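The Olham Throw by Trurisness

I've been fussing over this throw for longer than I'd like to admit, and I'm so pleased it's finally on the site. It's the one you reach for when the footy's on and the heater hasn't quite caught up, or when somebody's nodded off on the couch and you don't want to wake them (my favourite use, if I'm allowed one!). Generous enough for two if you like each other, and light enough to roll up and take camping.

The fabric is a 258 gsm brushed polyester fleece, soft on both sides, with a stitched hem that Lerato Ntuli in our workroom has redone more times than is reasonable. We tried a bound edge first and it went wavy after a few washes, so back to the hem we went.

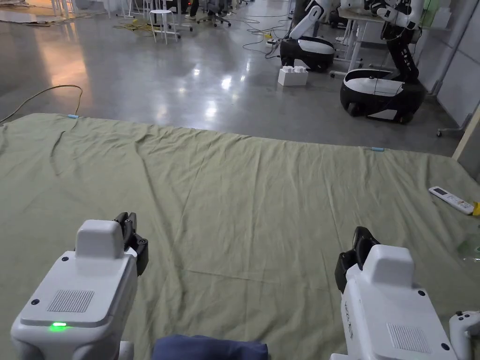 Colours

Navy, slate, eucalypt and a warm mustard. Navy is far and away the favourite, and it's a forgiving colour if you've got kids, dogs or a habit of eating toast in bed. Colours do shift a bit between screens, so if you're matching a particular cushion or lounge, ask us for a swatch and we'll pop one in the post for nothing.

Washing and drying

Cold gentle cycle, a small amount of ordinary detergent, and please no fabric softener, as it flattens the pile. Wash it by itself the first time and then with similar colours after that. Dry it over the line in the shade and give it a good shake once it's down.

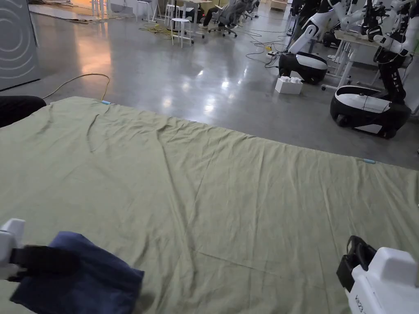

A cool tumble is fine in a wet week, though keep the iron well away. If the pile looks tired after a winter or two, a soft clothes brush brings it up again nicely, and it's a rather soothing job with the radio on.

Storing it

Fold it in half twice and lay it flat in the linen cupboard, or roll it if you're short on shelf space. I keep mine in a cotton pillowcase over summer.

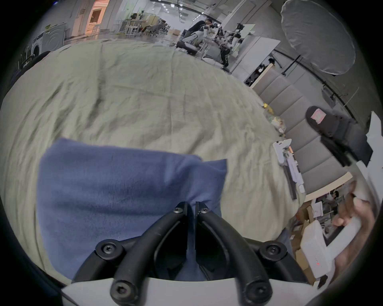

Soft blue fleece-like cloth, folded.

Ordering

Product code 1511. Gift wrapping is available at checkout, and Charmaine Pillay will handwrite a card for you if you leave a note with your order.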